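Eltex launcher review: two months on an old phone

I've been putting this one off, mostly because I kept changing my mind. Eltex is a home screen launcher for Android, and a few of you have asked whether it's worth swapping from Urrego, which I raved about last year. My test phone is an elderly Carar with a tired battery and hardly any storage left, so if a launcher is going to wheeze, it'll wheeze on that.
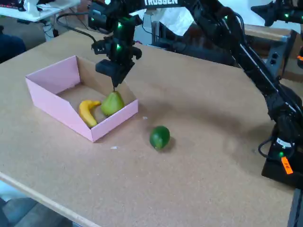 Page last changed: March, 9.40 pm (battery section redone for build 1057)

Installing is painless. You grab the file, say yes to the permissions (it wants fewer than Urrego did, which pleased me), press the home button and pick Eltex. It offered to copy my old layout across and got it nearly all right, apart from the weather widget, which came back as a blank square. I deleted it and added it again and it's been fine ever since.

The app drawer is the best bit! You can sort by name, by how often you open things, or by icon colour, and it scrolls smoothly even on my poor Carar. Search is quick too, and it forgives typos. I've got 31 apps hidden in there, mostly stuff the phone won't let me remove, and they stay hidden after a restart. Urrego used to forget them every single time and drove me up the wall.
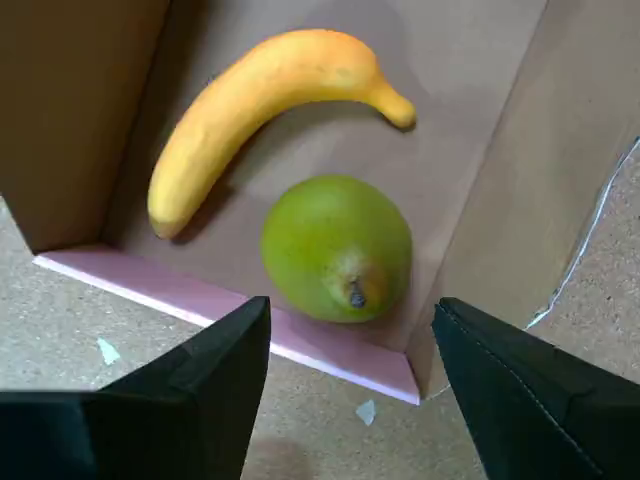

Icon packs are where I lost a whole evening. Eltex takes all the usual ones, and Bogdan Dumitrescu pointed me at Clorard, a free pack with flat, chunky shapes and no outlines. It looks lovely on a dark background. On a busy photo you can lose half of it, so go for a wallpaper with big plain areas: a yellow banana and a green pear on plain brown cardboard would do nicely, with your icons kept to the cardboard. The auto-tint setting picks up the main colour of whatever you've chosen, and you can turn it off if you don't fancy a yellow clock.

Battery, then. The first build I tried was greedy, no two ways about it. I'd take the phone off charge at 100 per cent and it would be begging for the plug by teatime. Build 1057 sorted most of that out, and now I get through to bedtime with a bit to spare, same as I did on Urrego.
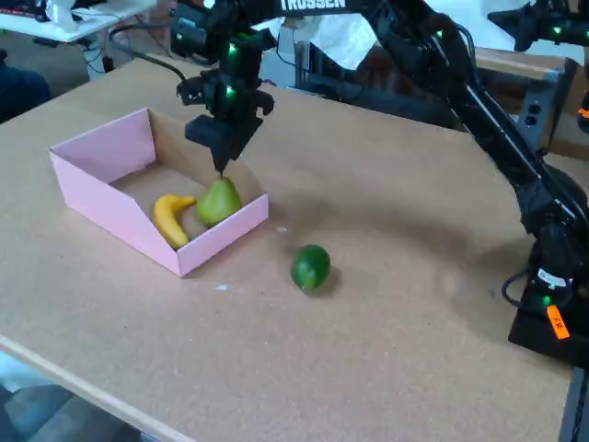
I did have to switch off the live folder previews to get there, mind. They're under Extras, then Folders, and they're on by default (why?). Yeison Arboleda left a comment on my last post saying his phone got warm with them on, and mine did the same.

Grumbles: the backup file only saves to internal storage, the settings menu is a maze, and swipe down for notifications still misfires if you start too near the top. The paid version adds gestures and a second dock. I bought it, used the gestures for a week and went back to tapping things like I always have, so try the free one first.

I'm giving it four out of five and leaving it on the Carar for now. If anyone's got backups going to a memory card, please tell me how in the comments.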